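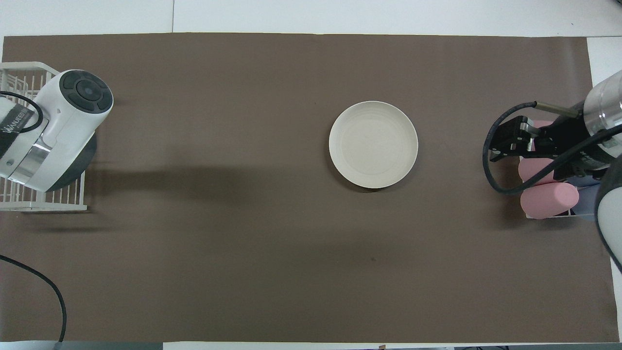
Consumer Protection in Banking, Session 4: Complaints
Notes by Nazareno Cocco, posted 2024-12-27

OK, picking up where we stopped last time, with the customer who finds a fee on her statement and has no idea what it's for. I'm going to use Arkska as our bank all through these notes, same as in class.

Step one is always the bank itself. She writes to the branch or the complaints desk, says what went wrong and what she wants done, and asks for a reference number. Please, please underline that last bit! Half the complaints in the Plurkadgate case file went nowhere because there was no reference number to chase.

Let's do the numbers. The fee was 50 a month and she paid it twice, so she's out 100. Arkska offers her 37 and calls it goodwill. Can she say no? Yes, she can, and saying no doesn't close the complaint (a lot of you got this wrong on the worksheet).

Step two is going outside the bank. In our case that's the Ugwu complaints office, which looks at three things:
- was the fee in the terms she signed
- was she told before it started
- did the bank answer in the time its own policy gives

In the Plurkadgate file there were 84 complaints about this one fee. When you see a pile like that, the regulator may stop treating it as one person's problem and look at how the account was sold. We'll get into that in January with the Nemuvar reading, which is long, so start early (I mean it).

For next session, write her second letter to Arkska, one page, turning down the offer. Plain words, no threats, dates in order. Bring it printed.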